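Last updated: 2018-05-06
Category: Press Releases > Home & Laundry
Shares 7 | Comments 3

FOR IMMEDIATE RELEASE

Skeva opens Chae folding sessions to the public

Free laundry help, no sign-up. Bring your own basket.

Skeva, the home-care workshop run by Ifeoma Ojo and Dong-hyun Ahn, is opening its Chae folding sessions to all comers from September. Up to 36 places per session. Until now friends and neighbors only.

The idea is simple. Most people fold on a chair arm, or a corner of the sofa, or not at all. Chae teaches folding on a big, flat, padded surface, bed height, pale cover so dark socks dont vanish. T-shirts first. Spread it out, get the creases down with the flat of the hand, then sides, then bottom to top.

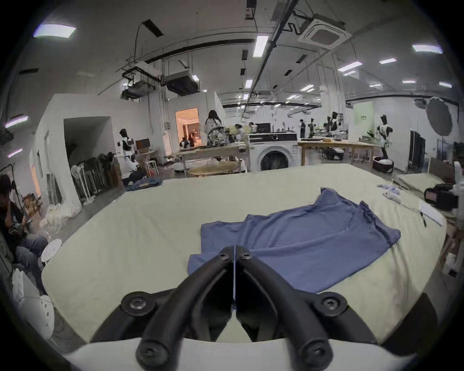 "People come in saying they hate folding. What they hate is the heap," said Ojo. "So we do one shirt, slowly. Then another one."

Small cloths and towels get their own stack. Trousers are taught seperately, second half of the session. Denim last, it's heavy and it fights back.

Gifty Aidoo will lead the beginners table. Byung-chul Hwang takes the trouser group: legs together, seams matched, long side toward you, fold from the hem. Corners held so the cloth doesn't slide. Bedding is by request, ask on the day.

Pen and paper handy for notes, and a front-loading washer in the same big room.

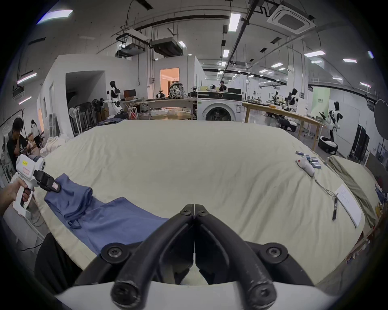 What to bring

- One basket of clean, dry clothes. Mixed is fine
- At least one T-shirt and one pair of trousers
- No delicates please, not this round

Sessions run 50 minutes. Kids over 7 welcome with an adult. Coffee after.

A second round, covering shirts with collars and fitted sheets, is planned with Vilham. Details to follow.

Press contact: Sang-wook Kong, Skeva. Interviews by arrangement, mornings best.

Tags: laundry, folding, home care, free classes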